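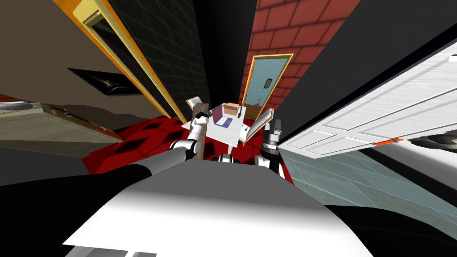

4 min read

I have lived in the same apartment for 11 years, and in all that time I have never once believed that the kitchen light was my problem. It flickered when I moved in. It flickered when I signed the second lease, and the third. In March it stopped flickering and went out, and I cooked by the light of the range hood for three weeks before it crossed my mind that a person could do something about this.

What I did was write to the building management company, Skivenov, who have a web form. The form asks you to pick a category. The categories are Plumbing, Heating, Pests, Noise and Compliment. I chose Noise, on the grounds that the light used to buzz.

Two days later I got an email saying my compliment had been received.

I should say that I like the building. It's on Ouellet Street, at the end where the buses turn around, and it has a lobby with a bench that I have never seen a single person sit on. The mailboxes are brass. The elevator stops slightly short of every floor, so you step up out of it like someone getting out of a shallow pool. I have grown fond of this and now trip in other people's elevators.

I wrote back to Skivenov and explained that it was not a compliment. They asked me to resubmit. I resubmitted under Heating, because a light is warm, and was told a technician would come by to bleed the radiators. He came and bled them. He was very good at it. On his way out he looked up at the kitchen ceiling and said, "Your light's out," and I said yes, and he said I should let somebody know.

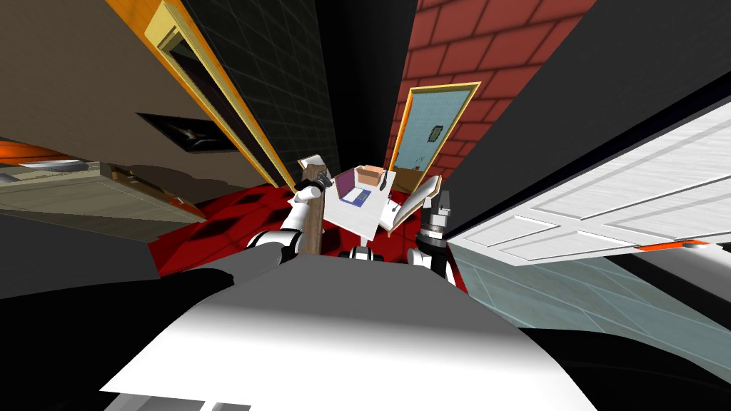

The trouble with my kitchen is that the ceiling is high and I am not. The people who built the place in the twenties seem to have expected taller tenants, or servants, or both. For years my method of dealing with anything up there was to stand on a chair and wave something long at it, and I would have been glad of a good upright wooden post like the one beside that white table. I own a broom. The broom unscrews from its own head if you hold it above your shoulders, and the head then comes down on you at its own pace.

So I bought a stepladder. I went to the hardware store on Gundatberg Avenue, where they sell ladders at the back, past the grills, and I spent a good half hour choosing between one with three steps and one with four. The four-step one was rated for more than 224 pounds and the three-step one had a little tray for your screws. I took the tray. I have since found that I am exactly one step too short to reach the light while standing on a ladder with a tray.

I will admit that I went back. The man at the register looked at me, looked at the ladder, and said, "Everybody wants the tray."
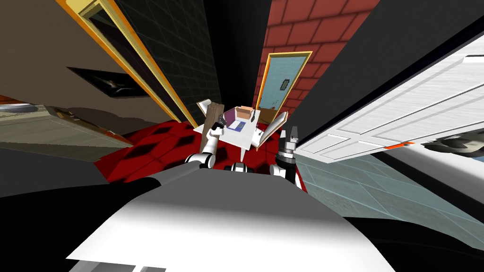 Against the table, where long boards always end up.

With the proper ladder I got the cover off. Inside were a number of dead moths, which I'd expected, and a tube of a kind I had never seen before, which I hadn't. It had a code printed on one end. I typed the code into a search engine and got one forum thread, in which a man asked where he could buy this exact tube and then, a year on, asked again.

I'll skip the part with the three stores. The fourth was a lamp shop called Mornudness, which I had walked past a thousand times thinking it sold bath salts. The woman there held my old tube up to the window and told me they had stopped making them. She had 2 left. I bought both, and she wrapped them in newspaper as though they were fish. They cost $21 for the pair, and I would have paid double, and I think my face told her so.
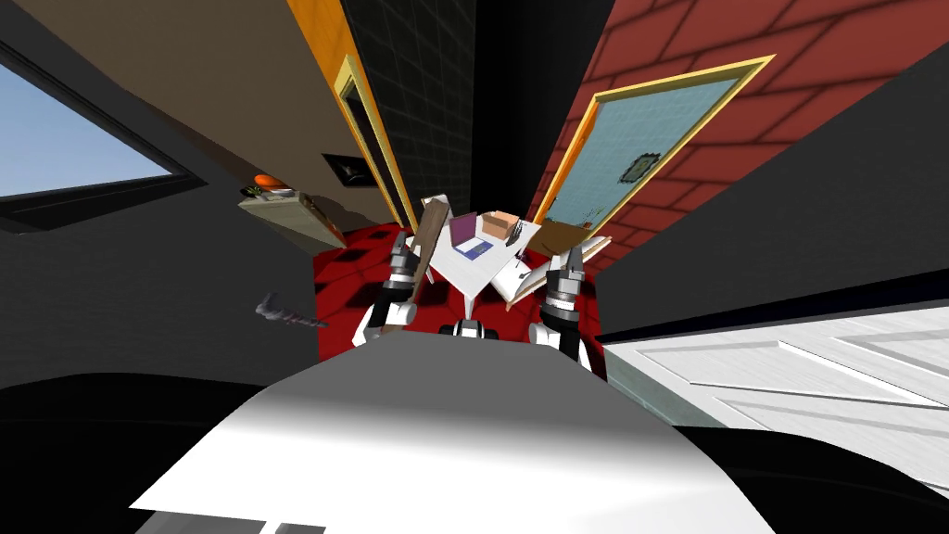 Red pattern on the floor, plenty on the table.

Carrying a four-foot glass tube home on a bus is something I'd recommend to anyone who feels ignored in public. People make room. A boy asked me if it was a lightsaber and I told him it was for a kitchen, and he turned back to the window.

It went in on the third try. You have to push it up and give it a quarter turn, and the quarter turn feels precisely like something snapping. Then I climbed down and hit the switch, and the whole room came up a sort of dentist white, and I saw my kitchen properly for the first time since I moved in.

I didn't love it. The cabinets, which I'd always thought of as cream, are yellow. There is a stain over the stove in the shape of Portugal. I spent the next two evenings scrubbing and got as far as Lisbon.

The spare tube is under my bed, still in its newspaper. Yesterday the new one began to flicker, very slightly, only when the refrigerator is running. I've reported it to Skivenov under Pests.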